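Shared Laundry, Less Waste: What We Learned in One Semester
Project report by Napaporn Sriwong and Aurelio Casado
Advisor: Tõnu Mets

Our question was simple: why do students in Kütt House run so many half-full washes, and could a better laundry corner change that? We loved working on this one, partly because everybody in the building had an opinion (and a sock story).
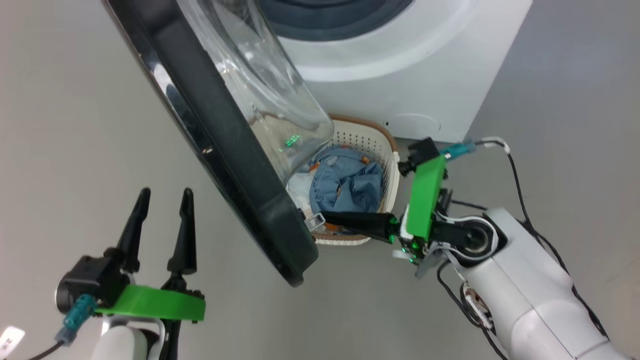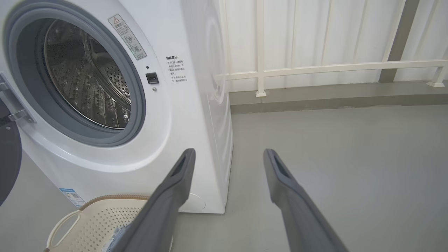

Kütt House has 59 residents, and before January the laundry corner was a place you got out of as fast as you could. We started by just hanging around and talking to people while they loaded. The baskets came up right away! A basket with holes all over its sides, set down on the floor at the front of the washer, lets you move clothes straight across without carrying an armful over the floor, and people told us they drop far fewer small things that way. The round door swings out to the left, so we asked everyone to leave the space on that side clear. It sounds tiny, but it ended the bumping into drying racks that Nga Lại had been complaining about since she moved in.

Next came the load sizes. We asked residents to write down each wash on a paper sheet, and by the end of the semester we had 600 entries. Plenty of them said "half" or "just jeans." Jeans were the big surprise for us. People wash them alone because they worry about the dye, then run a second wash for everything else. Sarla Pandey had the great idea of a denim night, where anyone could throw their jeans in together, and it was packed from the first week.

We also compared spin speeds. At 1000 rpm a full load of cotton shirts came out heavier than we hoped, and on the racks they needed until the next morning. We would love to test a faster spin, but we ran out of time.

The sign was the hardest part. Our first version had so much text on it that people walked right by. The second one, which we called Bokis after the little box character Aurelio drew, has four short lines: check pockets, fill the drum, wait for the door to unlock, take your basket with you. The third line is there for the people who kept yanking on the handle, and we heard a lot less of that once Bokis went up.

If another group picks this up, please keep the paper sheet. We tried a shared online form for two weeks and hardly got any answers, while the pencil on a string worked the whole time. The blank sheets are in the project folder along with both versions of the sign.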